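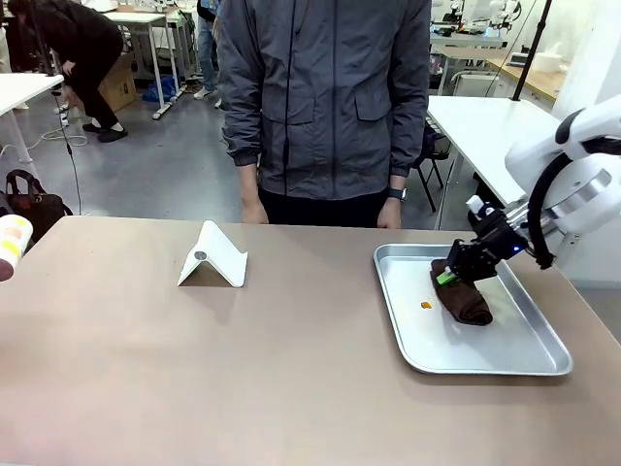

The rulebook at Dafis is kept in a ring binder, and the engineer who looks after it would like it to be thinner. Dafis tests robot arms on household jobs: folding, wiping, sorting, moving things from one dish to another. She has been in charge of safe working there for three years and wrote most of what is in the binder. We spoke for an afternoon in April, by phone, and she asked that her name be left out because she wanted to talk about mistakes as well as rules.

"There were 39 rules when I last printed it," she said. "I'd be happier with half of that. People can't hold 39 rules in their heads while a cloth is slipping off the edge of a table."

She began with the person who stands at the table while an arm is working. At Dafis this is called the attendant, a word she borrowed from a previous job at Biletti, where she worked on packing lines. The attendant stands on the far side of the table, facing the work, with both hands down.

"Hands at your sides is the first thing we teach," she said. "Arms folded is no good, you're slow to get out of it. Pockets are worse. And leaning on the table is how you end up with your fingers where the arm is going next."

Does the attendant hold the stop button? She said no, and that this had been argued over. A second person, the operator, has the stop. The attendant may call out at any time, and the operator stops on the call without asking why. The reason for the stop is talked over afterwards and written down.

"If you have to explain yourself first, you won't shout," she said. "We had people who waited to be sure. I don't want them sure. I want them early."

**Soft things and hard trays**

Much of the binder deals with the objects themselves. Cloth is harder to write rules for than cups or boxes, she said, since it has no fixed shape and the gripper often has to press down before it can pinch. A metal tray underneath gives the fingers something firm to meet, and that can be a help or a nuisance depending on how the force limit has been set.

The practice at Dafis is to set the limit with the bare tray first, then again with the cloth in it, and to keep the lower of the two figures. Nothing goes above it for the rest of the session. If the arm can't pick the cloth up within that limit, the attempt is marked as failed and the team moves on.

"The temptation is to give it a bit more," she said. "Everybody has done it, me included. Then you've got a bent tray and a result you can't compare with the last one."

Crumbs and scraps have their own page. Some tasks use small bits on purpose, to give the arm something to wipe up or leave alone. Her rule is that any piece meant to be there is named on the task sheet, and anything else is cleared between attempts. She wouldn't allow clearing during an attempt, even with a brush.

The part of the rulebook she is proudest of is the shortest. Before each session the attendant looks along the whole length of the table and says aloud what is on it. Props that belong to other tasks can stay, so long as they are said aloud and are outside the reach set for that session.

"I used to want a bare table," she said. "It was never bare. So now we say what's there. It takes a few seconds, and people notice things by saying them."

**Sleeves, cables and bags**

On clothing she was less strict than I had expected. Jackets are fine if the cuffs are close at the wrist and the zip is done up. Watches are allowed for attendants, whose hands stay down, but come off for anybody who is going to touch the gripper. Lanyards are banned outright. Long hair is tied back.

Cables take up more space. Each arm has a check on the loop that runs along the outside, and the operator moves every joint slowly through its range before the first attempt to see that nothing pulls tight. She gave a figure here, the only one she offered without being asked: Dafis logged 1,165 attempts in the period covered by her last review, and there were 2 in which a cable caught. Neither hurt anyone. Both followed a change of gripper, and the slow check had been skipped each time.

"So the check is now tied to the change," she said. "You change the gripper, you do the check, and a different person signs. I don't mind who."

Floors are her weak point, by her own account. Cables that hang down from tables, boxes waiting to be unpacked, bags – she has written to staff about bags several times. The rule says they go in the lockers. She thinks it fails because the lockers are down a corridor, and she has asked for hooks in the room.

"If a rule gets broken every day by sensible people, look at the rule," she said. "Or look at where you put the lockers."

**Sharing a room**

Several jobs often go on in one room, and this is where she thinks written standards help least. Those she has read tend to suppose one machine and a fence. Her staff work at open tables with others walking behind them, bending down for a tool, or setting up the next arm along.

Her answer has been to borrow again, this time from Pedau, a smaller workshop that shares some of its methods with Dafis. Before an arm is switched on, the operator calls the table and waits for a reply from each person in the room. No reply, no start. It was tried first on one project, Zurkwood, and then taken up everywhere.

There were complaints that it was slow – there still are. She accepts them. What she won't accept is a nod, as the operator may be looking at the arm.

I asked which rule she would cut first. She said the one on drinks, which runs to a page and could be one line. The new binder is due out on May 25, 2020, and she had got as far as the section on footwear.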